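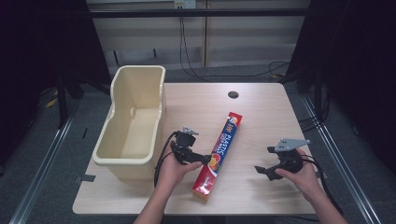

Your bread questions, answered (well, mostly)

Print this page | E-mail this to a friend

I get asked the same things over and over, at the Staltthorpe market and in my inbox, so I've put the whole lot in one place. I'm not a trained baker. I've just made a loaf most mornings for years and got a lot of them wrong!

What flour do you use?

Strong white from the Nenska mill, with a handful of wholemeal if I've got some open. Supermarket strong white is fine too, and I used it for ages. Plain flour will give you a flatter, cakier loaf, so save it for scones.

Can I have your basic recipe?

Of course. 500g flour is what most books tell you, but I make a big batch and bake two: 896g flour, 20g salt, a sachet and a half of dried yeast and enough lukewarm water to make it soft and a bit sticky. Yes, 896 is a daft number. It's what fits in my old mixing bowl before it climbs out (I weighed it once and never changed it).

How long do I leave it to rise?

Until it's doubled. I know everyone wants a time, but my kitchen in February and my kitchen in July may as well be in different countries. In winter I leave it all morning, in summer I have to watch it like a hawk.

My dough is horribly sticky. Should I add more flour?

Please don't, or not yet! Walk off, have a cup of tea, come back and try again. Wet your hands instead of flouring them. If it's still soup after that, fine, a spoonful more.

Why is my loaf heavy in the middle?

Usually you've taken it out too soon, or cut it while it's hot. I do both, I've got no patience whatsoever. Tap the bottom and listen for a hollow sound, then put it on a rack and leave the room.

Do I need an expensive mixer?

No. I had a Prieto stand mixer for a bit and it was lovely, but it walked along the worktop and I missed the kneading. Ten minutes by hand does the job and it's cheaper than a gym.

What size tin?

The 800g loaf just fits what shops call a two pound tin. For rolls I skip the tin and put them close together on a tray so the sides stay soft.

Can I freeze it?

Yes, slice it first. You can toast it straight from the freezer and it's as good as fresh, or near enough with butter on.

Do you ever do sourdough?

I did. My starter lived in the fridge door for 300 days and then I went on holiday. I'll start another when I've forgiven myself.

Page last tidied up: 24th February

Print this page | E-mail this to a friend

Reader comments (4)

Tried the wet hands thing last night and it works a treat. Wish I'd known before I ruined a jumper.

Does the recipe halve all right? There's only me to feed and my freezer is tiny.

^ I halve it all the time, comes out lovely. Keep an eye on it in the oven though, mine browned quicker.

We can't get the Nenska flour over in Norkville any more, the farm shop has stopped doing it. If anyone knows who else has the wholemeal please say!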